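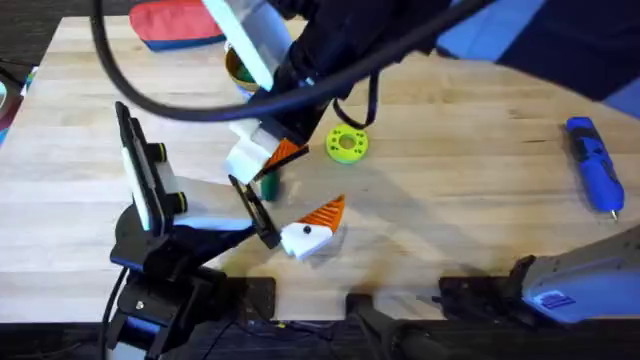

3.2 Collecting demonstrations

All demonstrations were given by remote control on the Grerkon two-arm bench. The operator moves a pair of leader arms, and the two follower arms clamped to the near edge of the table copy the joint positions. We did not use hand guiding for the final set. In early trials the operator's hands blocked the fixed camera too often, and the recorded forces included the weight of the operator's own grip.

The task is to pick up small printed parts and set them down again at a new place on the wood. The parts are white bodies with an orange ribbed triangle, a lime-green ring with a center hole, and a dark green piece. A pouch and a can were left on the table as clutter. Positions were changed by hand between episodes and were not measured.

Each operator practiced for 2 days before recording. Asif Marwat recorded the first 300 episodes, and these were used to set the speed limit on the leader arms. Operators were told to approach slowly, to close the gripper only when both fingers were clear of neighboring parts, and to keep one arm still while the other was near the middle of the table. The last instruction was hard to follow, and we did not remove episodes that broke it.
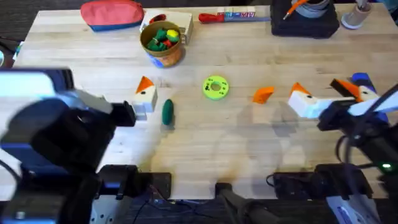

Figure 2. The two-arm bench with printed parts on the table. The right gripper holds one of the bird-like parts.

An episode was dropped if the recording software, Cirnex, lost frames from any camera or if a part fell off the table. Failed grasps followed by a second attempt were kept, as in the Naidoo set. After filtering, 3,789 episodes remained. Each was cut to begin up to 100 frames before the first arm motion.

Labels were added afterward by a person who had not operated the arms. The label gives the part, the arm used and whether the part was released upright. Where the view of the release was blocked, the third field was left blank. The same labels are used in the Ginddale comparison in Section 4.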